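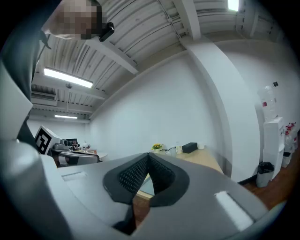
Vestell Hand-Held Demonstration Gripper
Sold by Skandetti
Price: £3,907 including VAT, UK delivery included
Availability: made to order
Last updated Dec 20, 2020

Right, the Vestell. It's the thing most people write to me about, so I've rewritten this page from scratch and tried to put in everything I usually end up typing into emails at midnight.

The Vestell is a gripper you hold in your hand. You squeeze, the fingers close, and a wide-angle camera mounted on it records what you do along with how far the fingers are open. You carry on picking things up, putting them down, opening drawers, pouring, whatever the job happens to be, and at the end you've got a recording the robot can learn from. The arm doesn't have to be in the room. It can be in its crate, or at another site, or (as with a lot of my customers) still stuck in somebody's purchasing department.

I came to this after a long spell of remote-controlling arms, first with a joystick and then with a small leader arm on the bench that the big arm copied. I still like the leader arm and I still sell one, the Abbasi, further down the shop. But I was slow on it, and everybody I trained was slow on it, and folding a tea towel through one was the sort of afternoon that makes you want to take up gardening. The first time I held a gripper in my own hand and just folded the towel, I wanted to build one properly. So I did!

How it feels in use

It's heavier than a kitchen tool and lighter than a cordless drill. You hold it from behind, trigger finger on the lever, and the body fills a good part of the picture. New customers sometimes ask whether I can move the camera forward so there's less gripper in view. I've tried it, and I've moved it back every time. The software wants to see the fingers and the object together right up to the moment of contact, and a view that loses them at the last second is far more annoying than one with a lot of grey gripper in it.

The lens is very wide, so you get the bench, the walls, a fair bit of the ceiling and usually yourself. Straight things come out curved. Leave them that way. The calibration file that ships with your unit knows about the bend, and if you straighten the footage before feeding it in you'll be correcting it twice (Farzad Ebrahimi, who writes our processing software, has asked me to put that in capital letters, but I don't like shouting on my own website).

Looking down at the gripper puts your face in the recording. The Kerora software that comes with it has a face-blurring step you can switch on before export, and I'd suggest switching it on at the start of a project and leaving it alone. Do tell whoever else works in the room that you're recording as well — it's only polite, and your data protection person will want it in writing.

The pads

The fingers take a black V-shaped pad with a textured mesh face. The notch is there to centre round things, so bottles, cups, handles and the like settle into the middle without you having to aim terribly well. For flat, thin stuff such as cards or single sheets of paper you'll want the flat pads, which are an extra. I wouldn't buy them on day one. See how you get on with the V first.

Whichever pad you record with, fit the same one to the robot. I know that sounds obvious. I have had the phone call more than once, though, and it's a sad phone call, with a week of recordings made on one pad and an arm wearing the other and nobody very keen to say who ordered what.

Pads wear. The mesh goes smooth in the middle first and you'll notice glassy things starting to creep. Pull off the old one, wipe the finger with isopropyl, press on the new one and leave it overnight. Spares are in the shop under Parts.

Setting up a room

You don't need a studio. An ordinary workroom with the lights on will do very nicely, and a bit of clutter in the background does no harm at all. If the robot is going to work in a busy place then record in a busy place. I used to clear everything off the benches first and hang a sheet up, and the arms I trained that way were completely lost as soon as somebody left a coat on a chair.

Stand the printed marker board where the camera will catch it at the beginning of each recording. It should be upright and it shouldn't wobble. Show the gripper to the board, move slowly from side to side, then go off and do your task. The software uses the board to fix the scale and the floor direction, and after that you can let it drift out of view. If you move the board in the middle of a session, start a new session. Please don't laminate it with shiny film! Matt paper on a stiff backing is what you want.

Plain walls are the one thing that can catch you out. The tracking works by following bits of detail from one picture to the next, so a big blank white wall with nothing in front of it gives it very little to hang on to. Turn the bench so there's some furniture behind it, or pin up a few posters. Strip lights are fine as long as you set the mains frequency to 50 Hz in the menu, otherwise you get bands rolling through the footage.

How many recordings will you need?

Everybody asks and I can only tell you what I've had myself. For a simple pick-and-place on our own bench, cup to saucer, I recorded 46 demonstrations and the arm was doing it well enough that I stopped. For hanging a jacket on a hook I gave up counting and went home. It depends on how much the objects vary and how fussy the placement is, and it depends a great deal on the person holding the gripper.

Some habits that have helped me:

Move at the speed you'd like the robot to move. People rush, especially when they've got good at it, and then they wonder why the arm is throwing things about.

Start from a different spot each time. Left a bit, right a bit, higher up, from behind the kettle.

Keep your other hand out of it, unless you've bought the pair and you're recording with both.

If you fumble, drop it and recover, keep that one. A handful of honest recoveries in the set is worth having, and an arm that has only ever seen perfect grasps is hopeless after a bad one. If you fumble and swear and wander off to make tea, delete that one.

Stop for a rest. Five minutes every so often makes a difference to your wrist and to the data as well. I can tell from the finger trace when somebody's hand has got tired, the squeezes go all soft and late.

By hand or by remote control?

I sell both, so I've no particular axe to grind. If your task depends on the arm's own reach and joints — working round a machine guard, say, or anything where the elbow might bump into something — then drive the arm itself with the Abbasi leader. You'll feel straight away when it can't get somewhere. With the Vestell you can quite happily demonstrate a lovely smooth movement that your particular robot has no hope of following, and you won't find out until you try to process it. Kerora will flag the recordings that fall outside your arm's reach, provided you've loaded the right arm model, but it's a nuisance to lose them.

For nearly everything on a tabletop I'd go for the hand-held. It's quicker and it's much more pleasant, and you can hand it to somebody who actually knows the job. One customer gave theirs to the lady who'd packed their gift boxes for years and she was better at it than any of the engineers after a single morning.

Plenty of people use both: the hand-held for the bulk of it, then a few remote-controlled runs on the real arm for the awkward corners. Kerora will take the two kinds in one project. Label them, though.

What comes in the box

The gripper with camera fitted and calibrated, one set of V pads on the fingers and one spare, the matching pair of fingers for your robot, the printed marker board, a charger with a UK plug, a wrist strap, and a Kerora licence for one computer. The memory card isn't included, as people tend to have strong views about those. You'll need an adaptor plate for your arm too; tell me the make and model when you order and I'll quote for the right one.

Ordering and delivery

I build these in small batches and yours will leave here 33 days after the order is confirmed. The next batch after this one opens in January. If you need it sooner, ask, because there's sometimes a demo unit I can lend out in the meantime. It's a bit scuffed but it records just the same.

Returns are fine as long as the thing hasn't been opened up. If something rattles, send me a short recording before you post it back. Often it's the lever pin, and I can send you a new one in an envelope with the right hex key.

Questions go to the contact form and come straight to me. If it's about processing, put Kerora in the subject line and it'll go to Farzad, who's quicker at answering than I am.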